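Projektbericht im Modul Technische Beschaffung und Investitionsplanung
Thema: Ausstattung eines Arbeitsplatzes für das Greifen von Kunststoffschalen
Verfasserin: Zuweira Bonsu
Betreuung: Gudrun Dalen
Abgabe: 14.6.21

1. Ausgangslage

In unserem Projekt geht es um die Frage, welche Ausstattung man kaufen muss, damit ein Roboter mit zwei Armen eine einfache Aufgabe an einem Regal üben kann. Die Aufgabe heißt bei uns »Schale umsetzen«: Ein schwarzes Formteil aus Kunststoff wird am Rand gegriffen, angehoben und an einer anderen Stelle abgelegt. Der Roboter selbst war schon vorhanden und gehört deshalb nicht zum Budget. Zum Budget gehören das Regal, die Teile, die Behälter, die Greifer als Ersatz und das Kleinmaterial.

Die Gruppe bestand aus vier Personen. Ayane Sugiyama hat die Angebote eingeholt, Senyo Gbeho hat die Greifversuche betreut, Augustina Lamptey hat die Kostentabelle geführt, und ich habe die Anforderungen aufgeschrieben und diesen Bericht verfasst.

2. Anforderungen an den Arbeitsplatz

Am Anfang wollten wir einen normalen Arbeitstisch bestellen. Senyo hat aber darauf hingewiesen, dass der Roboter nahe an der Kante stehen muss und dass unter der Platte eine zweite Ebene für kleinere Teile nützlich ist. Wir haben darum ein gelbes Regal mit zwei Ebenen gewählt, das bei der Firma Cekavon als Bausatz angeboten wurde. Die Höhe der oberen Fläche ist nach der Reichweite der Arme bestimmt.

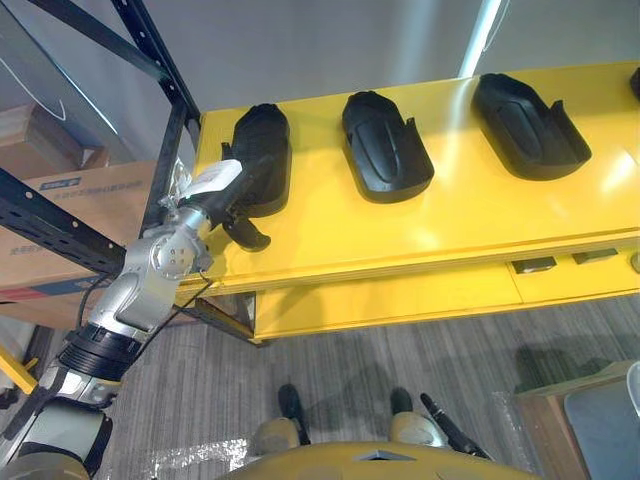 Für die Breite haben wir länger gebraucht. Mehrere Schalen sollen nebeneinander liegen, und zwischen ihnen muss genug Platz für die Finger bleiben. Das schmalere Modell wäre günstiger gewesen, doch dann hätten wir nach jedem Versuch neu einräumen müssen. Frau Dalen hat uns geraten, diese Arbeitszeit auch als Kosten zu betrachten. Danach war der Unterschied zwischen den beiden Modellen nur noch klein.

Ein Punkt fehlte in unserer ersten Liste, nämlich die Oberfläche. Die glänzende Platte spiegelt das Licht der Decke, und diese Reflexe liegen zum Teil direkt neben den schwarzen Teilen. Für die Auswertung der Kamerabilder ist das ungünstig. Eine matte Auflage haben wir nachträglich in den Plan aufgenommen – sie ist noch nicht bestellt.

3. Angebote und Vergleich

Ayane hat drei Lieferanten angeschrieben: Cekavon, Drelum und Olcombe. Drelum konnte nur komplette Arbeitsplätze liefern, was für uns zu teuer war. Olcombe hatte gute Preise für Behälter, aber kein passendes Regal. Am Ende haben wir die Bestellung auf zwei Firmen verteilt. Das macht mehr Arbeit mit den Rechnungen, es bleibt jedoch im Rahmen von 1000 Euro, den uns der Fachbereich gegeben hat.

Bei den Greifern war die Entscheidung schwieriger. Eine Hand mit mehreren Fingern kann den Rand der Schale von innen halten, sie ist aber in der Reparatur teuer. Wir haben deshalb nur Verschleißteile eingeplant, und zwar mit 160 Euro. Eine ganze Ersatzhand soll erst im nächsten Haushalt beantragt werden.
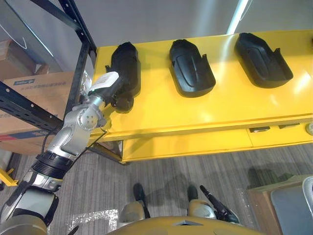
Kosten und Verbrauchsmaterial

Die Kostentabelle von Augustina umfasst 19 Positionen. Die meisten davon sind klein, zum Beispiel Kabelbinder, Etiketten und Einlagen aus Karton für die Behälter. Gerade diese kleinen Positionen haben wir am Anfang unterschätzt. Für die Lieferkosten hatten wir keinen eigenen Betrag vorgesehen und mussten ihn später aus der Reserve nehmen.

Bei den Schalen haben wir bewusst mehr Stücke gekauft als gleichzeitig auf das Regal passen. Der Rand wird beim Greifen belastet, und ein verformtes Teil verfälscht den Vergleich zwischen den Versuchen. Die übrigen Teile kommen in einen Behälter neben dem Regal, der mit Karton ausgelegt wird, damit die Oberflächen nicht verkratzen.

Für die untere Ebene waren zuerst nur Werkzeuge vorgesehen. Jetzt liegen dort auch die kleinen Bauteile für die zweite Aufgabe, die unter dem Namen Zakaria im Herbst beginnt. Die Kosten dafür stehen nicht in unserer Tabelle, der Platz musste aber schon jetzt mitgeplant werden.

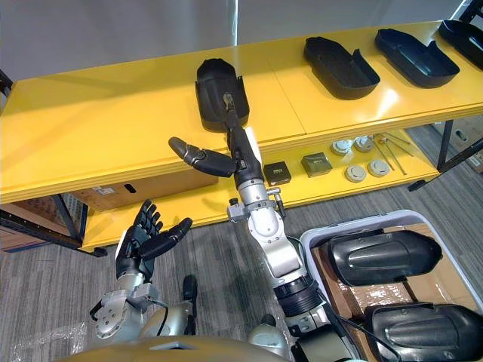
Abb. 3: Greifen der linken Schale auf der oberen Ebene, rechts unten der Behälter mit weiteren Teilen

5. Offene Punkte

Bis September müssen noch die matte Auflage und ein zweiter Behälter bestellt werden. Außerdem ist nicht geklärt, wer die Verschleißteile verwaltet, wenn unsere Gruppe das Modul beendet hat. Senyo hat dafür eine Liste angelegt, die im Schrank bei den Unterlagen liegt – Änderungen bitte mit Kürzel eintragen. Die Angebote von Cekavon und Olcombe sind im Anhang A abgelegt, die vollständige Kostentabelle im Anhang B.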